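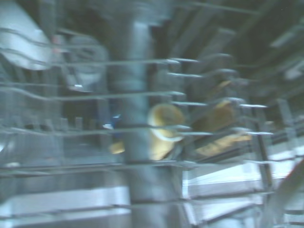

Dishwasher talk, staff kitchen session, Jarstead. 20 min tops, Korkor wants the room back

Open: who here has rewashed a mug this month? Wait for hands. Then my own story, the gravy jug, keep it SHORT

Point one, racks. Tines are there to hold things apart. Plates face the middle. Cups and bowls tilted, rim down, so water runs off and doesnt pool in the base. Nothing nested!! Spoons esp.

Point two, the spray arm. Spin it by hand before you shut the door. If it catches on a handle, move the handle. Mathis C. to do the demo, he has the tray of mugs (check w/ him first)

Scraping vs rinsing. Scrape yes. Rinse no, mostly. Exception = egg, oatmeal, anything left since lunch. Clémence will argue, let her, 2 min

Filter. Ask who has ever taken it out. Pass the old one round in the baggie. Twist, lift, warm water, soft brush, back in till it clicks

Small stuff - lids, baby spoons, bottle caps. Top rack, under something heavier or in teh mesh bag. Otherwise they end up on the bottom by the heater

Skip the detergent slide if past 3:30

Questions. Wood = no. Good knives = no. Killian has the sign-up sheet for unloading, goes on the fridge after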